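Sandum Simulation Cup

November 24, 2022
By Ashton Ellery

The Sandum Simulation Cup is a yearly robotics contest for school and college teams. All of the work is done in a simulator, and teams do not need to own or build a robot. It is run by the Sandum robotics club, which also teaches an evening course for beginners. The 2022 contest had 16 teams and 141 registered students.

History

The contest was started by Bevan Ngata, a maths teacher, and Huia Rutherford, who had run the club's soldering classes. The club had one working arm at the time and a long queue of students wanting to use it. Ngata wrote a small set of practice tasks in a simulator so that students could work from home, and the first contest used those tasks almost unchanged.

For two seasons teams sent in their programs by email and the organisers ran them by hand. The present scoring program, called Zetska, was written by Themba Mkhize while he was a student member. It runs every entry on the same computer and publishes the results without team names until the final.

Format

Each team controls a simulated arm with a two-finger gripper. The main view given to the program comes from a camera on the hand, looking out between the fingers. Teams may also read the joint angles, but they are not told where the walls or objects are.

There are three rounds. In the first, called Pirno, the arm starts in a plain room and must work out which way it is facing. The second is a pick and place task using simple blocks. In the third the two tasks are joined, and the layout is changed between runs. A run lasts 90 seconds and is stopped early if the arm hits a wall.

The rooms have very little in them. Flat colours and repeated patterns are used on the walls and floors, as these load quickly on older school computers. They also cause a good deal of trouble for teams whose programs depend on finding sharp details. A plain wall gives the program nothing to follow except its edges, while a busy pattern can look much the same from one place to the next.
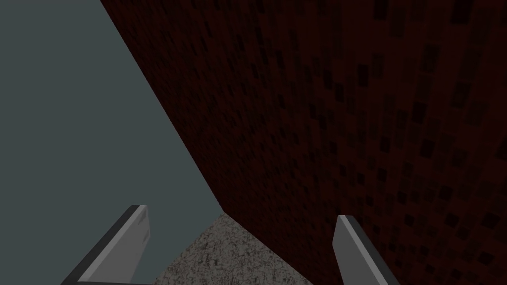
Simulated hand view, with the gripper fingers on either side of a corner where three surfaces meet.

Corners are the usual starting point for beginners. A program that can find the three seams running into a corner can estimate how the hand is tilted, and most teams write this part first. The club's course spends two evenings on it.

Scoring

Points are given for finishing a task, for time left over and for smooth movement. Points are taken off for collisions. Ties are settled by the shorter path travelled by the hand. Zetska carried out 3167 runs during the 2022 season, including practice entries.

Teams must hand in a short written report with their final program. The report is marked separately and can move a team up or down one place. This rule was disputed in its first year, when Palumbo, a college team, lost first place on its report mark. It has been kept, with the marking guide now sent out at the start of the season.

Course

The beginners' course is taught by Lachlan Rutherford and is open to students who are not entering the contest. It covers basic programming, camera geometry and arm movement. Students work in pairs and finish with one attempt at the Pirno round.

Last updated: November 2022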